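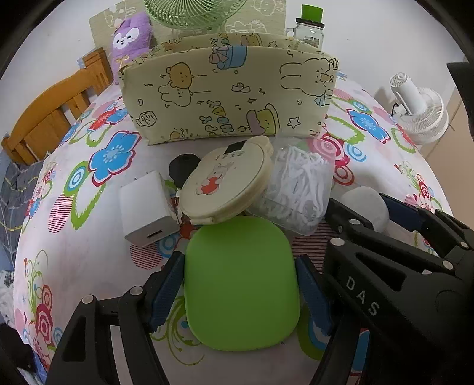

Drinine support wrote back that the jaw-width estimate is "within expected tolerance on patterned backgrounds" and that we should close the ticket after updating Piltari. I updated. I am not closing it.

Ticket opened June 30, 2026, Wusville bench, hand-held grippers, left and right.

Problem: Piltari reports the jaws as open while they are closed on something clear. Opaque objects are mostly fine. The release notes say transparent objects are "handled." I would like to know by what.

What I tried:

1. Recalibrated both grippers. No change.
2. Reran the same recording, 1284 frames, with the old model and the new one. Old model: width wrong on 565 frames. New model: wrong on 477. So the update does something, but I wouldn't call it a fix.
3. Turned off temporal smoothing. The errors got noisier and started at the same frames, so I don't buy the theory that the filter is lagging.

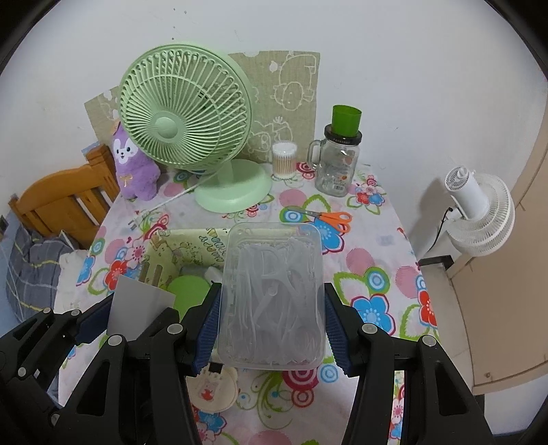 4. Checked the contact flag separately. With the clear box of floss picks between the pads, the flag stays at zero and the width reads close to maximum. My guess is that the segmenter looks through the lid, finds cloth, and decides there is a gap. The pads are masked correctly in the debug view, so the bad number has to come in after that step.
5. Support asked for a plain background test. I ran one. The errors dropped but didn't go away, and our policy has to work on flowered cloth anyway.
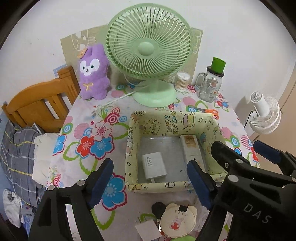
6. Compared against jaws-open stretches. Width is right on all but 29 of those frames, so the estimator can read an open jaw well enough. It could also just be biased toward "open," and I can't tell those apart from the logs we get.

Still needed from Drinine: the raw per-pad confidence, and the list of objects used in their own test. Until then we take width from the joint angle and ignore the vision value.

Status: open, waiting on vendor.

Comments (3)

Same thing at Ogbonna with a clear cup. We were also told to update.
Reply

Did you try the July beta? It has a new depth option.
Reply

Depth on clear plastic? I'd want to see the plots first.
Reply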